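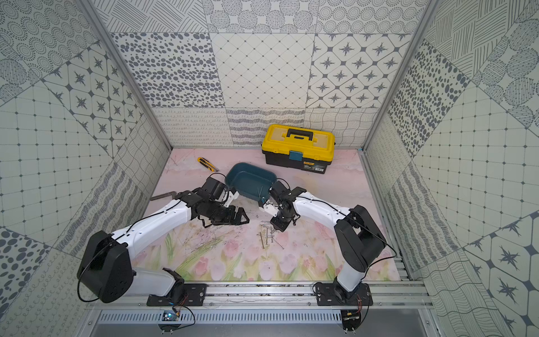 Buten opened its manipulation laboratory at Toston to visitors in May, and most of those who came went first to the cell that handles loose hardware. It is a walled booth with two arms mounted side by side along the near edge, both facing inward over the working area. The task on the day was tidying a bench: nails and small parts to be gathered, and hand tools to be moved clear. A shallow teal tray lay tilted between the two grippers, with a few thin nails on the mat by the right-hand one and a yellow-and-black utility knife off to the left. The toolbox stood towards the back wall with its lid on. Visitors were asked to stay behind the line on the floor, and the operator's desk was set far enough back that a group could watch the cell and the monitor together.

Nails are an awkward choice for a demonstration. They are thin, they reflect light unevenly, and one lying flat leaves the fingers almost nothing to get under. Buten's engineers said they had begun with wooden blocks, as most groups do, and had reached a success rate on blocks that no longer told them anything. They moved to fixings last autumn. The first month was poor. The arms would close on the mat, lift, and carry nothing to the tray with complete confidence. The present method lowers the fingers until the motor current rises slightly, backs off by a fixed amount and then closes. It is slower than the block routine and wears the mat, which is treated as a consumable and changed when the marks begin to confuse the depth estimate.

The mats are bought as ordinary printed floor coverings. The one in use had pink tulips and green leaves on a pastel ground, and the walls were covered with grey-on-white patterned tiles of several designs: stars, crosshatching, wavy lines, dotted circles. Plain walls were used in the first version of the cell. A policy trained against plain walls learned the corners of the booth and very little else, and it failed when the cell was moved to another room. The patterns are now changed at intervals between recording runs, as is the mat. The staff keep a stack of spare prints beside the door, and choosing the next one has become a minor point of contention.

The recording is done by people. An operator at the desk drives both arms through a pair of smaller handheld arms with matching joints, and the controller stores joint positions, gripper opening and the camera streams. A session consists of 288 recorded attempts, of which the reviewers usually reject a fair number for hesitation, collisions or an object left outside the camera view. On the open day the figure kept after review was 224. Rejected attempts are stored separately. Some are later used to teach the arms how to recover from a bad grasp, a part of the work for which Buten has not yet published results.

Two-handed work accounts for most of the difficulty. One arm can pick up a nail. Steadying the tray with the left gripper while the right drops a nail into it requires the two controllers to agree on timing, and any lag appears at once as a tray pushed across the mat. The control loop runs at 200 Hz on a single machine. An earlier arrangement, with one computer per arm and a network cable between them, was dropped after a long spell of faults that nobody could reproduce on request.

The mechanical side is plain. Both arms are fixed through black plates to an aluminium rail with parallel grooves, so that the spacing between them can be altered with a hex key. The corner posts of the booth are aluminium as well. Brennan supplied the rail and posts, cut to length, and Cunosent wrote the logging software under a contract which runs until next spring. The cables were less tidy than the framework. They loop down from the arm bases to small circuit boards near the rail, and an engineer conceded that a proper cable chain had been on the order list for some time.

The unattended runs were the least polished part of the visit and the most useful to watch. With the operator's hands off the controls, the arms were given the same task and left to it. On the first run the right gripper collected two nails and missed the third four times, shifting it a little further away with each attempt, until the safety timer stopped the cell. The second run finished. The third was halted by the staff when a nail stood on its point against a finger. The log on the monitor gave 113 seconds for the completed run. A person would clear the same mat in a few seconds, a comparison that two visitors made aloud.

Buten intends to add lidded containers next, beginning with simple latches. Further visits to the Toston laboratory can be booked through the company's front desk, in groups small enough to fit behind the line.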